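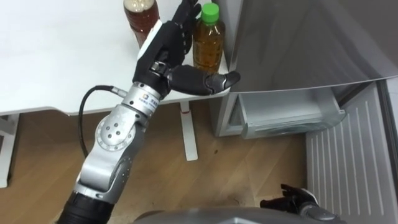 *Bottled drinks on the white table, beside the refrigerator.*

## Care of Shared Desks, Floors and Drinks

These notes apply to all rooms on the Clanddale site and were revised on Tuesday, July 14, 2020. Questions should be directed to Sakda Paisan, Household Services, extension 672.

### Floors

Sweep timber floors along the length of the boards, using a soft broom. Herringbone floors require a vacuum with a brush head, as grit collects where the planks meet. Grey scuffs generally lift with a damp microfibre cloth and a drop of Gomix neutral cleaner.
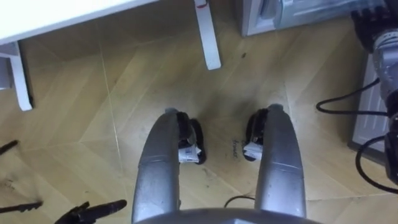

Do not use steam mops. Standing water must be wiped up at once, and the floor left to dry for 2 hours before furniture is returned to its place. Marks in ink should be reported before any solvent is tried.

### Desks

White tops are to be wiped daily with warm water and dried with a clean tea towel. Cream cleansers dull the colour and are not permitted. 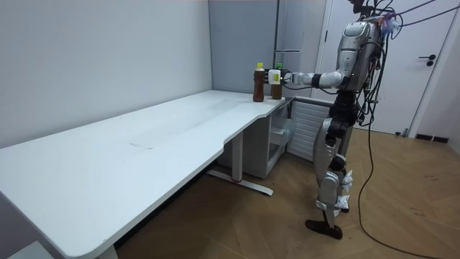
For sticky residue, apply Wullen paste sparingly, leave it for 4 minutes and rinse twice. Test first on the underside.

### Drinks 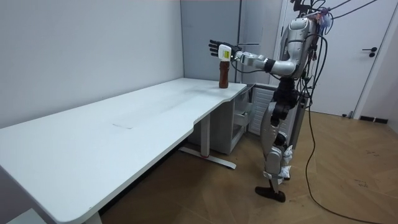

Drinks are permitted on desks provided that they are kept upright and capped between uses. Tall, narrow bottles tip easily. A brown bottle standing apparently uncapped at the far end of a long white desk, for instance, should be closed or moved to the kitchen bench. Opened bottles kept in the Vlček refrigerator are to be labelled, and will be discarded after 3 days.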